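Home | Posts | Replies | Media | Likes

Desness Cell Notes
Thread, Monday, January 13, 2025

1/ Spent the day on the simulated version of our pick cell. A few people asked how it's set up and what I do to keep it in shape, so I'm writing it down here while I still remember the numbers.

2/ The cell is one arm, one two-finger gripper, and one table. The sim project is called Nakier. It runs on the old workstation under my desk, and the real arm is in the back bay at Liltton. Same controller code on both sides. Only the bottom driver layer changes.

3/ Physics runs at 800 steps per second. I tried going lower last June to save time and small parts started sinking into the tabletop when the fingers pressed on them. Went back up and left it there.

4/ The control loop is slower than that and doesn't care about the physics rate. If you copy this setup, keep those two settings in separate files. I had them in one file for a long time and kept changing the wrong one.

5/ Today's problem: the gripper kept stopping short of flat objects. Tall things were fine. Boxes, cups, no trouble. Anything lying flat on the wood, the fingers would come down, close on air, and go back up.

6/ First check was the tool offset. That's the distance from the wrist flange to the fingertip, and everything else hangs on it. I had 6 mm too much in there, left over from a set of longer fingertips we took off the real arm.

7/ So the sim thought the fingers were longer than they were. The arm stopped early because as far as it knew, the tips were already at the table.

8/ Fixed the offset, then did the touch test. Pick a flat object, come in at a slant, bring the tip down slowly over the middle of it, and pause there. I use the fish for this. It's thin, it tapers at one end, and it shows up a bad height right away. 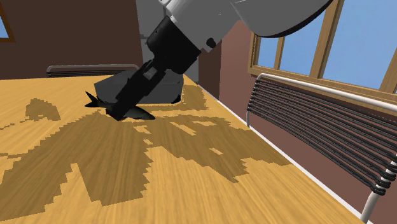
9/ While the arm is paused I read three values: tip height from the arm model, contact force from the physics engine, and the object's position. If the object position jumps when the tip comes down, the collision shapes are wrong. If the force stays at zero, the height is wrong.

10/ First try after the fix, force was still zero. Height looked good on paper. Took me a while to find it – the fingertip collision mesh was a separate file and it was still the old one. The visual mesh had been swapped and the collision mesh hadn't.

11/ Check this on your own setup. Most viewers show you the visual mesh by default. Turn on the collision overlay and look at the tips up close. Mine were visibly off once I turned it on.

12/ Swapped the mesh, reloaded, ran it again. Contact force came up as it should and the object stayed put.

13/ Then a full batch overnight settings check: 502 short runs, random object placement, same slant approach. 17 failed. That's a lot better than Friday, when I gave up partway through.

14/ Went through the failures one at a time. Most were objects that landed too near the table edge, where the wrist can't get to the angle it wants. That's a placement problem, so I pulled the spawn area in from the edge.

15/ The rest were the arm trying to go through the base of its own mount on the way back to home. I added a waypoint above the table so it lifts first and then turns. Slower by a little. Fine with me.

16/ Stuff I do every week on the sim side:
– compare the tool offset with the one on the real controller
– reload all meshes from the shared folder
– run the touch test on one flat part and one tall part
– clear out the old logs

17/ And on the real arm: wipe the fingers, check the fingertip screws, look at the cable where it bends at the wrist, run the homing routine twice and compare. If the two don't match I stop there and don't run anything else.

18/ Somebody asked if you need nice lighting and room models for this. No. Ours came with the Abubakari scene pack and I left it alone. Shadows off saves a bit of render time on long batches, but I keep them on when I'm watching, since a gap under the fingertip is easier to spot with them.

19/ Still open: finger friction. Right now it's one value for everything and I know that's wrong. The real pads grip cardboard well and slide on smooth plastic. I want a value per material, and I'd like to measure them on the real arm before I type anything in.

20/ Next up is the same offset check on the real controller. I changed the number there when we swapped the tips, or I think I did. Going to read it off the pendant tomorrow before anything moves.

Contact | © 2025 Desness Cell Notes | Back to top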